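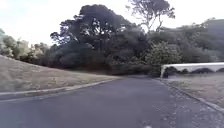 Session 4. Edges of a small road: curb, verge, slope

Reading time: 3 min

These notes go with the walk on the park road at Canden. Please read them before the next session and bring your sketch sheet. The section numbers follow the course plan of Bjarke Dalsgaard, with small changes by me.

4.1 What we mean by "edge"

The edge of a road is the place where the hard surface stops and the soft ground starts. In drawings it is only one line. Outdoors it has some width, and a lot of the maintenance money goes there. We divide it in three:

- the side strip, the last part of the asphalt before the curb
- the curb itself
- the verge, which can be grass, soil or planted ground

On the first stretch both sides have a low concrete curb and pale, dry grass. On the left the ground climbs from the road toward the trees. Water from such a slope comes down to the curb, so the side strip must carry it away. There is a narrow band of darker asphalt along the left curb. From color alone we can not decide if this is a repair, a stain or only shade, and in your survey sheet you should write "darker band, cause not known". Many students write "repaired" too quickly.

The right verge is more gentle and goes down to the roadside. Small debris lies near the curb on this side. Note it as debris. If you did not pick it up, do not write gravel and do not write leaves.

4.2 Fixed points

A survey sheet needs something that will not move before the next visit. The long white structure over the right verge, with the row of shallow arches, is a good one. Trees are less good, for the reason that their outline changes with the season. Sheets from December and sheets from summer are difficult to compare if the only reference is a tree.

Our section is 400 m long. Mark your start point on the sheet first, then the fixed point, then everything else.

4.3 Where the trees come close

Further along, the dense trees stand near the left side and there is a strip of bare earth with fallen leaves between them and the asphalt.
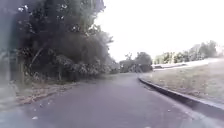

Fig. 2. Path with leaf litter on the left, raised curb on the right.

Compare the two sides. On the left, describe the strip of leaves and soil by its width: it is wider in one part and thin in another, so give at least two measurements. On the right, follow the curb from the bend and look for joints, cracks and places where it has sunk. Shrubs under trees also belong in the sheet, but one word for density is enough (open, medium, closed).

Leaf litter holds moisture at the edge of the pavement. Over several winters this can soften the edge, and roots can lift it. Snædís Baldursdóttir will speak more on roots in Session 6.

4.4 Task

Draw one cross section for each stretch, from slope or trees on the left to the verge or curb on the right. Use the symbols from Sheet B. Write your unsure observations in pencil and the sure ones in ink. Hand in by February 13, 2019.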